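Oct 13, 2022

Quick one tonight, I should be asleep. The chopping rig lives! Sort of. For anyone new, Yuto and I are trying to get a pair of arms to hold and cut vegetables in the back corner of the Kallbridge workshop. One arm pins, the other one cuts. Sounds easy. Has eaten my evenings since last December.

First big change is the plate. We'd been using a plastic board and it skated about every time a finger touched the rim, so now it's a round steel one with a lip. Heavier, stays put. Shiny though, and the wrist camera hates shiny. Spent ages shuffling the lamp round the bench and there's still a hot patch on one side.

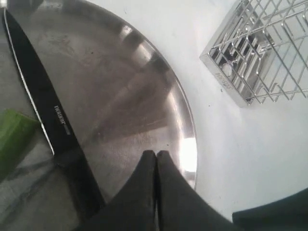 *Wrist view, knife on the plate, glare on the right of the rim. Fingers closed.*

Exposure is locked now, which helped more than the lamp did. Auto was hunting every time the arm swung over the steel. Should of done that in week one.

Software next. I've binned my own scheduler and moved both arms on to Drivum, which Yuto has been nagging me about for months (yes Yuto, you were right, enjoy it). The config file is down to 214 lines and I can read all of them. Log from tonight is 3,742 lines, mostly the same warning about a late joint message on the left side. Not fixed. Suspect the hub, have ordered another one. 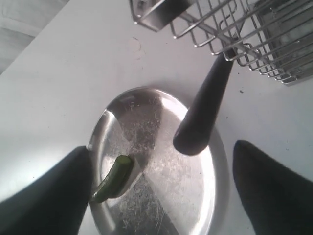
Grip force is the thing I keep getting wrong. Too soft and the veg rolls off as soon as the blade leans on it, too hard and you get mush. Short bits are the worst. A little green stub like the one on the plate there, lying at a slant with the pale cut end facing up, gives the pinning finger hardly anything to hold, and the planner wants to come in square to it regardless. So I've added an angle offset by hand. Ugly. Works on the bench sim, needs a proper go with real veg before I beleive it.

The other job was the knife hold. Sadao Noguchi came by and looked at my finger pads and just sighed. He cut a new set from the Fistau rubber, thinner, with a groove down the middle for the handle, and they went on with 3 dabs of glue each. Much less twist. I'd been trying to fix that in code for two weeks, which is a bit embarassing.
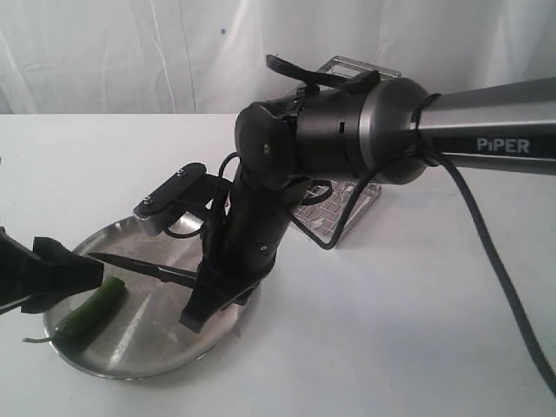
Then there's the order of moves. Pin first, wait, then lower the knife, then cut. I had the wait far too short, so the cutting arm was setting off while the pinning arm was still settling. Doubled it. Slower but I've stopped flinching.

Âu is the name of the branch with all this in it, if you're following the repo. Don't pull main, it's a mess. Counter in the sim rolled to 1,997 runs before I shut the laptop, and I'd quite like to see it past two thousand tomorrow with the new offset left in.

Still to do - cable clips, the hub, write down the pad sizes before Sadao forgets them. Also need more chillies.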